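The Bin at Hasamar

A short story

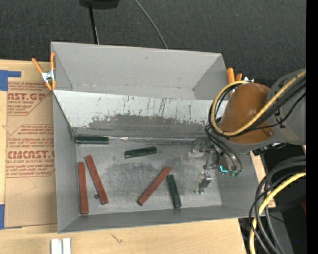

The arm at work over the gray bin, Staniforth building, open day.

My sister-in-law Carol Bunting had two passes to the Hasamar open day and a husband with a bad back, so on a wet morning in December I got the second pass and the job of driving. Carol wanted to see where her son spent his time. I wanted the free lunch, and I'll admit it.

Ryan had been at Hasamar for nine months by then and had told his mother almost nothing. "It's blocks, Mom," he'd say. "I work with blocks." Carol had paid for a good part of that degree and I think she'd been hoping for something closer to satellites.

The place is out past Climedgate, where the road narrows and the grain silos start, and we drove by the entrance twice. At the desk a very tall man called Žydrūnas Kütt gave us lanyards and then spelled his own name for Carol, who writes things down. He ran the floor. He told us Ryan was in the Staniforth building and that the arm was called Erko, after a dog.

"Whose dog?" I asked.

"Mine," he said, and looked so sad about it that I didn't ask anything else until the parking lot.

So, Staniforth! I'd pictured something white and glowing with people in hairnets. It was a room with a long wooden table, and on the table was a gray bin with a slope down the middle of it, all scraped up like the bed of my old truck. It had orange clamps on it, the very same kind I have in the garage. Red blocks and green blocks lay every which way in the bottom. And over them hung this arm with a fat yellow cable looped around its elbow (I'm calling it an elbow) and a little blue-green light down by the business end.

Ryan was standing next to it in a clean shirt. Carol noticed the shirt first. I saw her notice.

"It picks up a block," he told the group, which was us and a dozen others dripping on the floor. "It decides which one. Then it puts it down and decides again."

"And then what?" said a man behind me. He turned out to be Wayne Lightfoot, who used to teach shop at the high school and once failed my brother for a birdhouse.

"Then it does it again," Ryan said. His ears had gone pink. "It's done 1,296 since we last changed the grippers."

"How many did it drop?"

"181."

Wayne whistled, and I couldn't tell if it was a good whistle. Carol wrote both numbers down.

Then Ryan touched something on a laptop and the arm came down over the bin. I have watched my share of cranes and backhoes and I thought I knew what to expect, but it was slower than that, and fussier. It went for a red block that was leaning at an angle and stopped right above it. It stayed there. The whole room leaned in, I swear, all of us with our wet coats and our paper cups. Then it backed off, swung a few inches over and went for a green one, and it got it, and up it came.

People clapped! For a block! I clapped too. Carol didn't, because she had her pen in one hand and my sleeve in the other.

"Why'd it change its mind?" she said. It was the first thing she'd said out loud since the lobby.

Ryan looked at her, and then he forgot about the rest of us. He went down on his heels by the table so his eyes were level with the rim and pulled her down beside him, bad knee and all, and started pointing. He talked about angles and edges and how a block that leans on nothing much can roll when you touch it. He talked for ten minutes. A woman named Xiomara Ostrowski, his boss, had to take over for the group and start the arm again herself, and she did it without interrupting them, which I thought was decent of her.

I ended up by the sandwiches with Wayne. He said the company had put in for around 4,000 square feet more next door and he hoped they'd hire locally. He asked after my brother. I said he was fine, he'd gone into insurance, and Wayne nodded like the birdhouse had told him as much.

When I went back for Carol she was still at the table, in a folding chair somebody had found for her. The arm was going after the leaning red one again. She had her notebook shut on her lap.

"Shh," she said, though I hadn't opened my mouth. "He says it gets this one about half the time."

I pulled up another chair. We didn't get out of there until after four, and I had to drive home in the dark with her explaining it to me.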